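Budgeting for a lid-lifting arm: what have we forgotten?
Posted in Small Automation, Kitchen and Food

Harish Panicker

I do the buying for a tiny test kitchen (there are four of us) and we want an arm that can take the lid off an electric pot, put it back and do that all day while the rest of us get on with something else. Nair have quoted us 2647 pounds for a secondhand arm with a two-finger gripper. My boss Geetha has signed off on 400 for "everything else", which has to cover a mount, a camera, spare fingers and the pots themselves. Zolteck want 324 for the mount alone!! So I'm already sulking.

Is the 400 mad? And would you buy the wrist camera now or wait? Pictures of the sort of job I mean, glass lid with a knob on top, pot with a dial on the front:

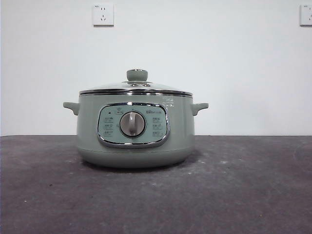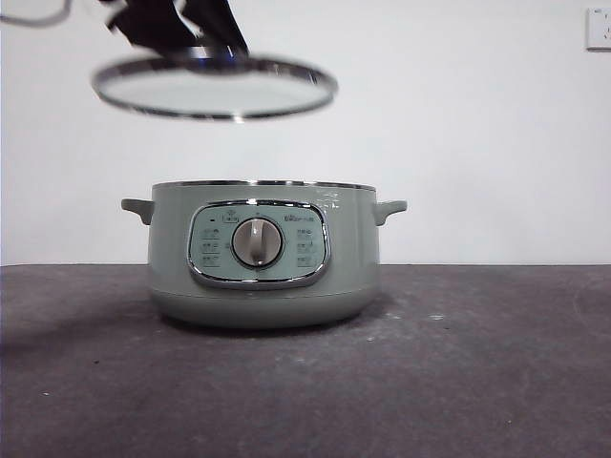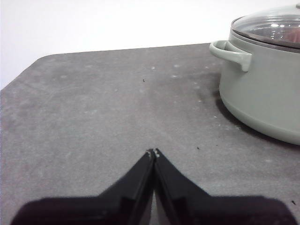
Replies

Da-eun Bang

Hi Harish, yes, I think 400 is tight, and the mount is where I'd look first. We bought the fancy one and then ended up bolting the arm straight to a thick worktop anyway, so ask whether your bench can take it before you give Zolteck a penny.

Things I'd put on the list that I can't see on yours:

Spare lids. Glass ones, and more than one. Ring the pot maker and ask if they sell lids on their own, as some will only sell you the whole pot and that changes your sums quite a bit.

Finger pads. Hard fingers on a smooth round knob made me very nervous, so we keep a bag of stick-on rubber pads in the drawer and change them every Saturday when we clean down. Cheap as chips.

Cable clips. You want the cable tidied along the arm with enough slack for it to turn. I used the wrong ones and had to redo the lot.

Camera: buy it now if you can. We had one fixed camera looking at the front of the pot and that was fine for seeing whether the lid was up or down, but for lining up on a handle I much prefer a view from the wrist. Fitting ours later meant taking the gripper off and setting everything up again, and I lost most of August to it (well, it felt like it).

Also do get your steam question answered before you pay. Ask Nair in writing whether the gripper is all right above a hot pot, and what they'll do if it isn't.

Uyên Lò

Get a second quote. Lemstead did ours for 2615 with the mount included, so you'd have your 324 back to spend on the camera. Delivery was slow, mind.

Thenmozhi Rajan

I've only used a Nesero so I can't help with prices, sorry. We did buy three of the same pot at the start in case the shop stopped selling it, and I'm glad we did. Different knob height means teaching the whole thing again.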